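Bench Notes > Grippers > Two-arm work

Swapping fingers on the two-arm cell: molded rims and ribbed legs

Print this post | E-mail this to a friend

April

I spent most of the last two weeks comparing the stock parallel fingers with a padded set from Skorkwood. The test was furniture handling, because cups and blocks had stopped separating the candidates. Everything I tried could pick up a cup.

The controller is the Erero unit I wrote up in the winter. Loop rate is 1,000 Hz on both arms. I left the gains alone between finger sets so that any difference would come from the contact and not from me tuning one set harder than the other.

Procedure: both arms approach, close on the part, hold, apply a small opposing load, then release. The force limit is set per arm. I logged 104 closes in total, split across the two finger sets, with gripper position and motor current recorded for each.

The most useful part in the set was a plastic chair, upside down. A molded rim has a fairly wide range of local stiffness over a short distance. Close near a corner and the current climbs quickly. Close farther along the edge and the rim gives, so the gripper travels more before it reaches the same current. A single position threshold for "closed" can't cover both.

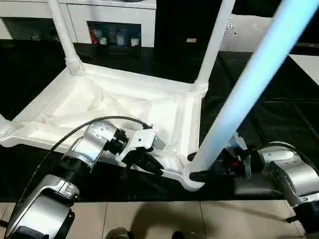 Both grippers on the seat, left on the near rim and right on the corner by the leg.

The corner grasp is the harder one to plan. The leg takes away part of the approach cone, and the wrist has to come in lower than I would like. Rosalie Marti suggested approaching along the rim and rotating at the last moment. That works in simulation. On hardware the cable loop over the arm becomes the limit before the joint does, so I went back to the direct approach and accepted a smaller margin.

Results, short version. The stock fingers slipped more under side load but their closing position was very repeatable. The Skorkwood pads held better and repeated worse, since the pad compresses by a different amount depending on how square the contact is. With the pads on, I saw 14 closes where the current trace had a second step after contact. I think the pad is rolling over the edge of the rim. Eilif Westerberg thinks it is backlash. We have not settled it.

One thing I got wrong the first time: I zeroed the wrist force readings before mounting the fingers. The pads are heavier, so every padded run carried an offset. I threw those runs out and repeated them. They are not in the totals given earlier.

The pads are rated for 2,000 cycles. I am nowhere near that, so I can't say anything about wear.

Next is a current-slope threshold in place of the position threshold, same part, same two grasp points. Wanda Kowalczyk has a version of this running on a single arm and has offered me the code. I'll post the traces when both arms run it without a false close.

Related posts
Erero controller: first month
Cable routing past the wrist joint
Zeroing force readings after a tool change
Kanaujia fingertip blanks, measured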